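Kitchen cupboard doors that stick, drop or won't stay shut

Posted Jun 4, 2024 in Around the house

Most cupboard doors that hang badly can be put right with a cross-head screwdriver. Do it by hand and leave the drill in its box, as hinge screws in chipboard strip very easily.

Open the door and look at the hinge arm. The ordinary concealed type has two screws you can reach. The front one moves the door left or right. The back one lets it slide in and out from the cabinet. If the whole door needs to go up or down, loosen the screws on the mounting plate, shift the door and tighten them again.

Turn the front screw a quarter turn at a time and close the door after each go. Work on the top hinge first if the door has dropped at the handle side.

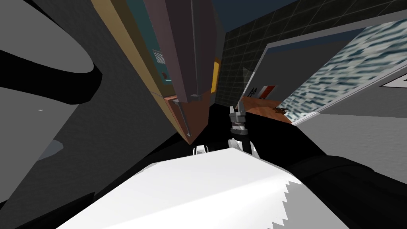

Ruaridh Mowat writes that his doors went back out of line within a month each time, and he only cured it by tightening the mounting plates before touching anything else. He would put that first on the list.

He has a point. A loose plate will undo any adjustment, so check all of them before you start.

Stripped screw holes

If a screw turns without biting, take it out. Dip wooden matchsticks (heads cut off) or cocktail sticks in wood glue, pack them into the hole and snap them off flush. Leave overnight, then put the screw back slowly. A longer screw is tempting but check the thickness of the side panel first. Ours in the Estthorpe kitchen would have come straight through into the next cupboard.
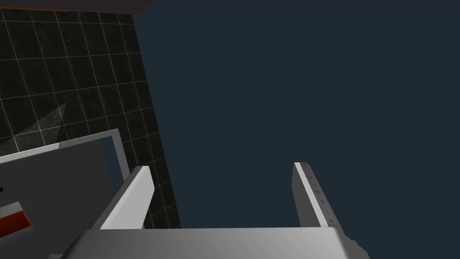 Where the hole has crumbled completely, use a hinge repair plate. It is a flat piece of metal that spreads the load over sound board. They come with screws and cost very little.

Doors that rub

Doors above the kettle or hob take in steam and swell along the bottom edge. Wipe them dry after cooking. If the edge is already rough, sand it lightly and seal it with clear varnish, two thin coats. Let the first one dry fully.
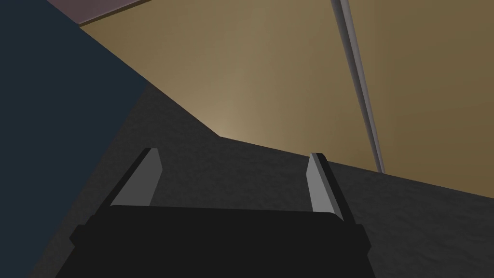

Drawers are a separate job. Pull the drawer right out, vacuum the runners and wipe them with a cloth and washing-up water. Roller runners rarely need oil, and cooking oil goes sticky and makes things worse. A rub of candle wax is fine on wooden runners.

Noisy doors can be quietened with felt or clear rubber dots in the two corners furthest from the hinge. Clean off the grease first or they will drop off by August.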